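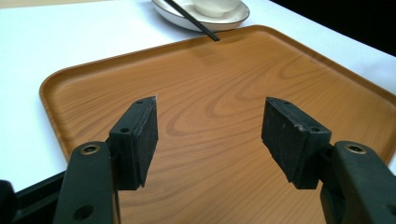

Une lectrice de la première version demande pourquoi les recettes de Cimuncombe ne sont pas converties en grammes. Elle cuisine pour huit personnes et trouve les « tasses » du fichier inutilisables. La question revient souvent. La réponse se trouve dans la section Unités.

Cimuncombe, recettes de cantine et de table familiale

Version du 11 avril 2026
Langue : français
Format : un fichier CSV, encodage UTF-8, séparateur point-virgule
Nombre de recettes : 993

Contenu

Le corpus réunit des recettes transcrites à partir de cahiers manuscrits et de fiches de cuisine. Chaque ligne correspond à une recette. Les variantes d'un même plat ont été gardées comme des entrées séparées quand la liste des ingrédients diffère. Une simple différence de temps de cuisson est signalée dans le champ remarque.

Les recettes proviennent de trois fonds : Altora (cantines scolaires), Huenchumán (cahiers de famille) et Bravum (fiches d'une ancienne école hôtelière). Le fonds Bravum est le plus régulier. Le fonds Huenchumán contient des pages tachées où certaines quantités manquent.

Champs

id : identifiant de la recette, stable d'une version à l'autre
fonds : altora, huenchuman ou bravum (sans accent)
titre : titre tel qu'il figure sur le document
ingredients : liste séparée par des barres verticales
etapes : texte suivi, ponctuation rétablie
parts : nombre de parts, vide si le document ne le donne pas
remarque : notes marginales et doutes de lecture

Unités

Les unités d'origine sont conservées. Une tasse du fonds Huenchumán ne correspond pas à celle du fonds Bravum, et la contenance n'est indiquée nulle part. Une conversion automatique donnerait des chiffres précis mais faux. Pour les recettes du fonds Altora, déjà rédigées en grammes et en litres, aucun traitement n'est nécessaire.

Transcription

L'orthographe a été modernisée dans les étapes, pas dans les titres. Les abréviations courantes (c. à s., c. à c.) sont laissées telles quelles. Un mot illisible est remplacé par [?]. Il reste 49 recettes avec au moins une quantité illisible.

Limites connues

Les desserts sont surreprésentés dans le fonds Huenchumán. Les allergènes ne sont pas annotés et le fichier ne doit pas servir à établir un menu destiné à des personnes allergiques. Sept titres apparaissent en double avec des ingrédients différents ; ce sont des variantes.

Certaines consignes de conservation sont anciennes et ne suivent pas les règles d'hygiène actuelles, en particulier pour les œufs crus et les conserves maison.

Corrections

Indiquer l'identifiant de la recette, le champ concerné et la lecture proposée. Les corrections acceptées sont intégrées à la version suivante et listées dans le fichier CHANGEMENTS.txt.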